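Zurkilcombe Plant Approves Budget for Four Basket-Picking Cells

Wednesday, October 30, 2019

Omier will buy four automated picking cells for its returns and repacking hall at Zurkilcombe, the company announced this week. The equipment budget is $285,000, which covers the arms, controllers, end effectors and guarding. Installation labor and operator training are carried under a separate line and were not disclosed.

The supplier is Riltov, which also provided the test cell used during evaluation in August. Two other bids were received. Omier said both were lower on purchase price and higher on the annual service contract, and that the comparison was made over five years of ownership.

The application is picking mixed soft goods out of shallow baskets and placing them on a takeaway conveyor. Items arrive unsorted and vary in size, color and stiffness. Suction was ruled out early because most of the stock does not seal against a cup. The purchase order specifies two-finger grippers with replaceable pads, and one spare set of pads per cell.

Baskets remain the main open point in the specification. Omier uses woven baskets across the hall and does not intend to replace them. A raised rim hides part of the contents from a low camera, and items lying behind one another may show only a narrow edge. Riltov quoted for one camera per cell, mounted to the side. The final order adds a second camera overhead, at the customer's request, and this accounts for most of the difference between the first quote and the approved figure.

Floor-level picking was added to the scope at the same time. Baskets will be presented directly on the floor, without a stand or infeed table, which removes one fixture per cell from the budget but requires an arm with more downward reach.

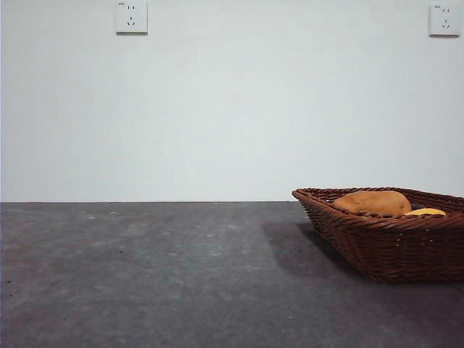
Acceptance terms and schedule

Payment is staged. Riltov receives 80 percent of the equipment price on delivery and the balance after site acceptance. Each cell must complete 200 consecutive picks with no operator intervention -- dropped items count as interventions -- using baskets loaded by Omier staff. A cell that fails may be retested once without penalty.

Delivery is set for 90 days from the order date. The first two cells will be installed together, and the second pair will follow only after the first has passed acceptance. Electrical work is to be completed before delivery. The existing wall outlets will be kept for laptops and test instruments, and the cells will run on a dedicated supply.

Arumugam, the integration firm retained for the project, will handle guarding layout and the risk assessment. Its fee is fixed and does not depend on the number of cells finally accepted.

Omier has not budgeted for further cells at the site.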